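Section 4. Setting up the Pliltine bedside diffuser and sleep log

Read this section before you plug the unit in for the first time. It covers placement, filling, the evening program and the sleep log. Cleaning is in Section 6.

The Pliltine is a room fragrance diffuser with a timer. It is not a medical device and does not treat anxiety, insomnia or any other condition. If you are under a doctor's care for your sleep or your nerves, keep taking what you were prescribed and mention the diffuser at your next visit.

4.1 Before you start

You will need the base unit, the water cup, the power cord and one bottle of Gila or Dernau blend. Tap water is fine in most areas. If your tap water leaves white marks on a kettle, use distilled water instead.

Caution: Do not use the diffuser in a room where a cat, a bird or a child under 2 sleeps. Ask a vet or pediatrician first if you are not sure.

Caution: Do not swallow the blends or put them on bare skin. If you get any in your eyes, rinse with plenty of water and call a doctor.

4.2 Placing the unit

1. Choose a flat, steady surface at about the height of the mattress.
2. Leave at least 20 inches between the unit and your pillow.
3. Point the mist outlet away from walls, curtains and books.
4. Run the cord behind the furniture so that you will not catch it with your foot at night.
5. Plug the cord into the base first, then into the wall outlet. The light on the front turns amber.

Note: The unit should not stand on a wool rug or a bedspread. The air intake is underneath and soft fabric blocks it.

4.3 Filling

1. Lift the cover straight up. Do not twist it.
2. Pour water into the cup up to the MAX line.
3. Add three drops of blend. Start with two if you are sensitive to smells.
4. Put the cover back on with the notch toward the outlet.

Do not mix Gila and Dernau in the same filling. They were made to be used on separate evenings and the two together are too strong for a small bedroom. Wipe out the cup with a dry cloth when you change from one to the other.

If you get a headache, a cough or an upset stomach, switch the unit off, open a window and leave the room for a while. Do not try again with fewer drops the same night.

4.4 The evening program

1. Press and hold the button until the light turns green.
2. Press once for a short program or twice for a long one. The light blinks to match.
3. Dim the room lights. Put your phone somewhere you cannot reach from bed.
4. Sit or lie down and breathe in through the nose for a slow count of four, then out for a count of six. Keep going for as long as it is comfortable.

The unit shuts off when the program ends or when the cup runs dry, whichever comes first. Two beeps mean the cup is dry. To turn off the beeps, hold the button while you plug the unit in.

Note: The breathing exercise works the same with or without the diffuser. It was written for us by Danica Sokol and can be done at a desk or on a train — anywhere you can sit still.

4.5 Keeping the nightstand clear

Small items left beside the diffuser will pick up a film of fragrance over time. Put glasses in a closed case and keep loose bits in a container with a lid.

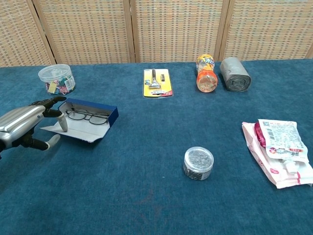
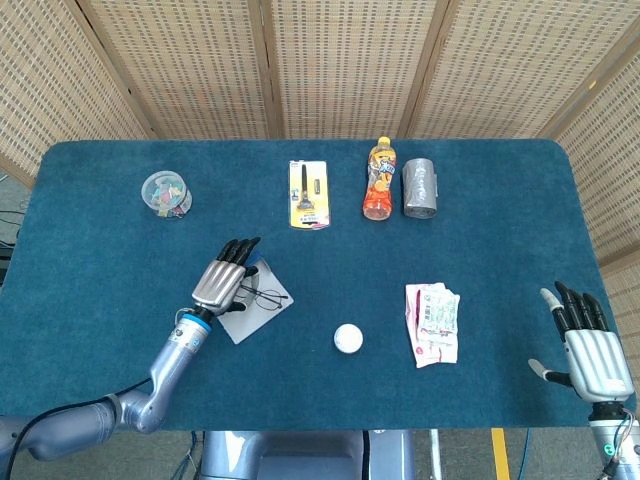

4.6 The sleep log

The log is the gray booklet in the box. Fill it in every morning for at least two weeks. A single night tells you very little.

1. Write down the time you turned out the light and the time you got up.
2. Circle the blend you used, or "none."
3. Rate how rested you feel from one to five.
4. Note coffee, alcohol, late meals or a hard day at work in the last column.

Leave the line blank if you forget a morning. Please do not fill it in from memory later in the week.

Owners who bought the unit with the Zeman timer plug can skip step 1. The plug stores up to 3,265 entries and shows them on its display. When it is full, it writes over the oldest ones.

If your log shows poor sleep on most nights, or if worry keeps you from your normal day, talk to a doctor or counselor and take the booklet with you. If you are thinking about harming yourself, call your local emergency number now.

4.7 Changes to this section

Revised Dec 23, 2018 by Drahomíra Hrubý. The drop count in 4.3 was lowered from five to three, and the warning about birds was added to 4.1. Units shipped before February had a blue light in place of the green one; the steps are otherwise the same.

Continue to Section 5 for replacing the mist disk, which should be done after 2,000 hours of use.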